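Plondell Cabin Guide, Section 4: Boarding Day and Your First Night 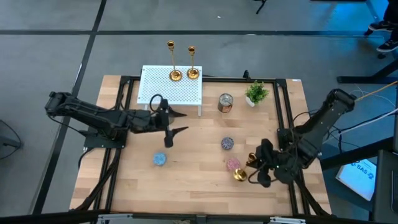
Read this before you leave home. Print it if you can, signal at the Kakdale ferry dock is poor and the office line is always busy on turnaround days.

4.1 Before the dock

1. Check in on the Plondell page. Closes 12 hours before sailing. No late check-in at the gate.
2. Save the boarding pass to your phone. Screenshot is fine.
3. Fill out the bag tags. One per bag, last name and cabin number, block letters.
4. Pack a day bag – swimsuit, meds, chargers, passport. Checked bags can take until dinner to reach the cabin.

Note: bags over 20 kilos go to the oversize counter, left of the main doors. Different line, slower one.

Caution: never put passports or medication in a checked bag. We can't pull a bag once it's on the belt.

4.2 At the dock

1. Go to the door printed on your pass. Not the one the taxi drops you at.
2. Hand over tagged bags. Keep the stub.
3. Passport and pass out, hats and sunglasses off for the photo.
4. Board. Cabins open at 2, the pool deck and the Hamon buffet open right away.

Note: traveling with kids under 7? Ask for wristbands at the desk inside the gangway. Dolores Ostrowski runs it most sailings. Bands stay on all week, they're waterproof.

4.3 In the cabin

1. Put your key card in the slot by the door. Lights and air won't run without it.
2. Count the life jackets. One per person. Short? Dial 7, someone will bring one up.
3. Safe: shut the door, enter four digits, press LOCK. Try it once empty before you put anything in there.
4. Suitcases slide under the bed. Lift the bedspread first or the wheels catch.
5. Balcony door – handle all the way up to lock. Halfway is not locked.

Caution: don't prop the balcony door open. The air conditioning shuts off for your cabin and takes a while to come back.

Caution: no candles, irons or travel kettles. They get held til the end of the trip.

4.4 Muster drill

1. Your station letter is on the key card.
2. Walk there when the alarm sounds. Stairs only.
3. Get scanned by the crew member at the station. No scan, you get called back for a second drill.

4.5 Shore days

1. Set your phone to ship time and leave it there. Island time may be different and the gangway goes by ours.
2. Take key card plus photo ID.
3. Be back by the all-aboard time on the gangway board. Independant tours don't hold the ship.

Note: booked the Ó Súilleabháin sailing tour? Meet on the pier, not in the lounge. Older copies of this guide say lounge, thats wrong. Seasick tablets at guest services, ask for Yanti Sitompul or whoever is on.

Updated June 12, 2024. Section 5 covers dining times and specialty bookings.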